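Filed under: Meetings & Minutes / Back to School Drive

Bondale Backpack Drive - planning meeting
May 20, 2025, upstairs room, started late

Present: Yatziri Ponce (chair), Cristian Urrego (notes), Dee, Marlon, both Hallies, Mr. Okafor for the second half. Apologies from Jun.

1. Last minutes
Read, fine. One correction - the bins went to the Lalanum building, not the library. Fixed.

2. Numbers
211 requests so far on the sign-up form, counting the late ones from the elementary. Target was 200. Yatziri wants the form closed Friday. Marlon wants it left open till school lets out. Talked this over for too long. Agreed: close Friday, keep a paper waiting list at the front desk, no promises made to anyone on it.

Kindergarten and first grade is the biggest group again. Small bags go first every year and we always end up with too many big black ones. Dee to put "small sizes please" on the flyer, in large type this time.

3. New bags
Quote in from Grakitex for 100 small packs, plain, two colors. Price ok if we order before the end of the month, delivery is extra. Marlon asked if we could see a sample before paying. Yes, everybody wants that. Last order the shoulder straps pulled out at the bottom stitching and we had parents coming back in November. Cristian to email and ask for one sample in each color, plus what the zippers are made of.

Nazari also sent a price, higher, but includes delivery. Keep as a backup. Hallie B. thinks their bags are nicer inside. Not voted on.

4. Used bags
Long item. We had said no used bags and then people gave us used bags. Most are in good shape and it seems dumb to turn them away. Rule proposed by Yatziri and passed, one against (Marlon, who would like it noted that he is not against washing, he is against smell):

- Used bags accepted if all zippers run and both straps hold
- Empty every pocket, incl. the little one inside the front. Found last time: a retainer, bus passes, most of a granola bar
- Names inked inside get covered with a patch or the bag doesnt go out
- Anything with mold goes straight in the trash, no discussion
- Hand wash, cold, mild soap, hang upside down with zippers open
- Reflective strips wiped with a damp cloth only, no scrubbing

Discussion on the mesh side pockets. They go first - kids jam bottles in and the elastic dies. Hallie R. says she can replace the elastic in ten minutes if somebody else unpicks the edge. Dee will unpick. Torn netting is a different matter, no fix for that, those bags go in the seconds pile for art supplies.

Light colors: yes we take them, but they show everything. Agreed to check these in daylight and not under the yellow bulb by the sink. Specks on canvas to be tried with a soft toothbrush and dish soap first. Bleach is out after what happened with the red one.

Pink bag with the gray reflective bands - goes on the wash list. Specks and a few grayish smudges on the canvas. Dee has it.

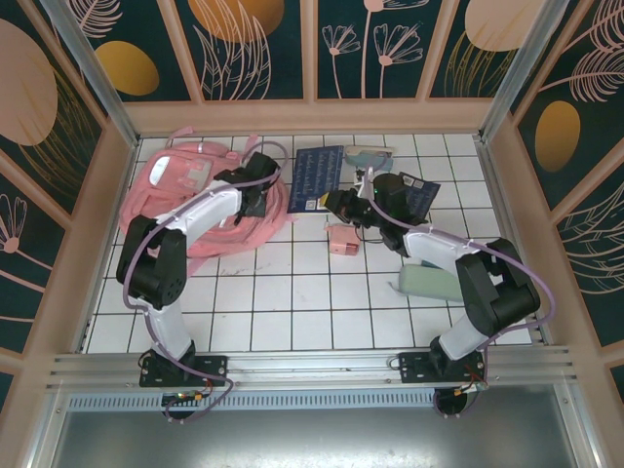
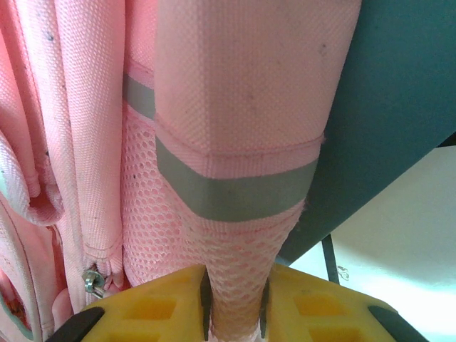 Pink bag, whole thing in the first, canvas and mesh up close in the second.

Also under used bags: tags. Every bag that passes gets a paper tag on the top loop with size and the initials of who checked it. No tag, no fill. Marlon to print tags, he has the card stock from the bake sale.

5. Filling day
Saturday morning, date to be set when the room is confirmed. Tables in a U shape, notebooks first, glue last. Glue was first last year and it ended up under everything. Two people on pencils, it is slower then you think. Mr. Okafor offered his van for the run to Lalanum, one trip if we stack the bags flat, and nobody fills them till they are over there. Good idea, agreed.

Supplies still short: wide ruled notebooks, blunt scissors, erasers. We have plenty of highlighters, please stop donating highlighters. Dee to put that more politely on the flyer.

6. Any other business
- Key to the storage closet is missing again. Last had by one of the Hallies, both say the other.
- Mr. Okafor asked whether lunch boxes count. Not this year.
- Drying line in the back hall needs to come down before the fire inspection, then it can go back up.
- Clothespins. Bring some.

Actions
Yatziri - close form Friday, confirm room
Cristian - Grakitex samples, zipper question, tell Nazari we are still deciding
Dee - flyer, unpicking, pink bag
Marlon - tags
Hallie R. - elastic, buy 2 rolls and keep the receipt
Hallie B. - look for key

Next meeting in two weeks, same room, try to be on time. Ended when the cleaners needed the floor.

C.U.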